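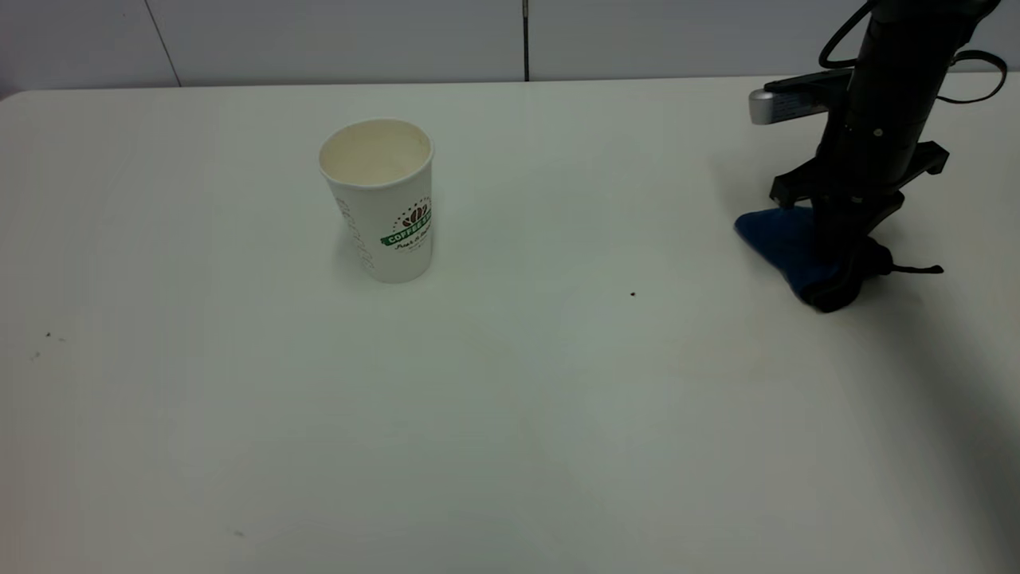 Robot arms take over table wiping at Kandard break rooms

Kandard has put robot arms to work wiping tables in the break rooms at its Illard plant, and the cleaning crew there is getting a different shift as a result.

The arms were supplied by Fisport and went in at the start of February. Each one holds a cloth in its gripper and wipes down a white tabletop between breaks. Crumbs, specks and cup rings are the main targets. Paper coffee cups left behind are still a job for people, though Fisport says a later update will have the arm move a cup aside before it wipes.

The plant has 34 break tables, and 2 of them have an arm so far. Kandard says the first month of the trial covered 1,515 wipes. It plans to decide on more arms before summer.

For the cleaning crew, the biggest change is the clock. Cleaners used to come through after every break, which meant splitting the day into short rounds. On the floor with the arms, they now make one round in the morning and one in the afternoon – emptying trash, changing the cloths and checking the tables. The time saved goes to the locker rooms and the loading dock, which staff had complained about for years.

No jobs have been cut, according to the company, and hours are the same. Cleaners on that floor were given two days of training on how to stop an arm, swap its cloth and report a fault. They have asked for a higher pay grade to match the new duties. Kandard says it is looking at the request.

Workers who eat on the floor have been told to keep bags and phones off the tables once a break ends. Some have moved to the tables by the windows, where cleaning is still done by hand.

A second Kandard site, in Lakatos, will get its first arm if the trial is extended.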